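Setting up a weekly family meal when everyone is busy

Pick the night first. Thursday suits a lot of households with school-aged kids, as sport is mostly on other days. Write it on the calendar through to the start of 2027 so it stops being up for debate each week.

Keep the food dull to begin with. Soup and toast is fine. Put one child on cutlery and one on drinks, and swap them monthly. Phones go in a drawer in another room, parents' included.

If you say grace or light a candle, keep it short enough for the youngest.
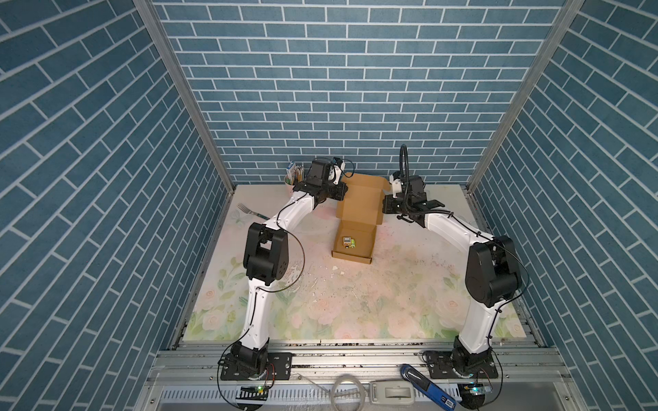 Murdo Rankin wrote in to say that his lot at Prernetti only settled once he stopped asking "How was your day?" and let the kids choose the topic. Try that in the second week. A jar of written questions also works, though ours ran dry by winter and we had to refill it.

Set a finish time. We allow about 40 minutes, and anyone who has eaten can leave the table after that. Teenagers will often stay on if they know they can go.

When a parent is on shift, move the meal to breakfast. Do not cancel two weeks in a row.

Once the habit holds, invite someone from outside the family every month or so. Ask them a week ahead and tell them what time you finish.

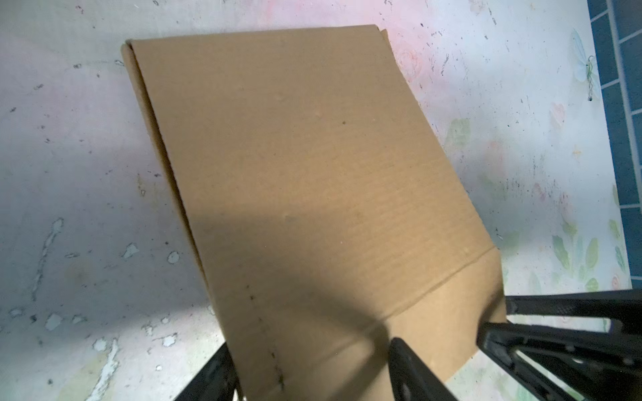

A reader in Divham asks what to do about a grandparent who corrects everyone's manners. Have a word beforehand, in private, and give them the job of telling one story from when they were young. Seat them next to the youngest.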